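**Tolora zip set** (also *the zip set*, in older notes *Vi-zip*). Collection of recorded robot demonstrations, fabric and fasteners mainly, made at the Tolora workshop in Flurnodville. Used to train Mamix, a learning system for handling soft things. Article last gone over Jan 6, 2018. Sections on storage and on the second arm still to be written.

## Overview

The set holds 225 demonstrations. One demonstration = one person guiding the arm through one job from start to finish, with wrist camera and joint positions saved together. 195 are marked good, the rest kept but flagged. Flagged ones are not thrown away, see *Failed runs* below.

All jobs involve cloth held or moved by a two-fingered gripper. Zips make up the largest share. The remainder is hems, corners, folded edges and a handful of buttons, which went badly.

## Background

Begun in November by Giang Lục, who had been working on Vi, an earlier program for picking up boxes and tins. Vi coped with hard objects. Given a tea towel it would close on the air above it, or take hold of far too much. The first plan was to write rules for cloth by hand (find the edge, go to the edge, close). Dropped after a few weeks, the rules kept growing and each new fabric needed its own.

Lục's notes from the time give the reason for choosing zips: thin, narrow, easy to miss, and a grip slightly to one side gets you cloth instead. A good test of wether the system has learnt where to put its fingers.

## Method

### Guiding the arm

The person stands at the side of the bench and works a hand-held control. Arm copies the hand. Trigger closes the fingers. Early runs were done by pushing the arm about directly, but hands and sleeves got into the picture and the learner started to rely on them. Stopped after run 70.

Speed is left to the person. Slow is fine. Long pauses are not, the learner copies pauses too and will sit over the cloth doing nothing.

### Order of a run

1. Fabric laid out, position changed from last time.
2. Arm sent to its start pose.
3. Recording on.
4. Approach, close, do the job, let go.
5. Recording off, run marked good or flagged straight away. Not at the end of the day.

### What is varied

Where the cloth lies, its angle, how creased it is, start height of the arm. Lamp moved now and then. The background was first kept the same throughout, which was a mistake, later runs change it.

Cloth and zip of matching colour are included on purpose. With a strong contrast the learner can simply go for the odd stripe of colour. With blue on blue it has to make do with the raised ridge and the teeth.
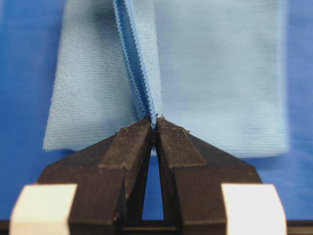 *Wrist camera view, fingertips closed on a light blue zip in pale blue fabric.*

### Marking

Each run gets four marks along its length: approach, contact, job, release. Contact is the hard one. Agreed rule is the first moment when both pads touch the material, judged from the wrist view with the finger opening as a check. Two people marking the same run usualy land close together on approach and release, less so on contact.

Grip is then labelled by what is between the pads:

| Label | Meaning |
|---|---|
| Z | zip only |
| ZF | zip plus fabric |
| F | fabric, no zip |
| N | nothing |

ZF counts as good if the job still gets done. There was some argument over this. An earlier version of the rules counted it as a miss and the older runs had to be gone through again.

## Failed runs

Kept, with a short typed note. Typical notes: "slid off", "too high", "got the lining". Not shown to Mamix as things to copy. They train a separate part which guesses from the wrist view if a grip is going to hold, and tells the arm to open and try again.

Runs where the person missed, opened, and had another go are a different matter. Those are marked good if the second try comes off. Lục holds that they are the most useful in the set, as a learner that has only seen clean grips has no idea what to do after a bad one.

## Wear and upkeep

Pads pick up lint. Fabric with raw edges sheds threads and these end up on the fingertips, changing both the look of the pads and how well they hold. Policy is a wipe between sessions, never in the middle of one. Some lint is let through, since the finished system will have to work with pads in the same state.

Camera position is checked against a printed card before each session. If it has shifted, the new position is written into the session file. Old runs are not corrected.

## Use in Mamix

Mamix takes the wrist view and joint positions and gives the next short stretch of movement. First trained on the zip runs alone. It reached for zips well enough but also reached for seams, cords and once the edge of a ruler. Hems and corners were added after that, with a typed line at the start of each run saying what the job is.

Adding runs at random helped less than adding them where it failed. Present habit: let Mamix try, note the positions where it goes wrong, record 7 fresh demonstrations from nearby positions, train again.

## Known gaps

- One gripper only, so no idea how far any of it carries over to other fingers.
- Metal zips hardly covered.
- Nearly all left-to-right. Few people thought to start from the other end.
- Thick coats and bags missing, too heavy for the present clamp.

## See also

Vi (program); Marking rules, second version; Flurnodville workshop, bench layout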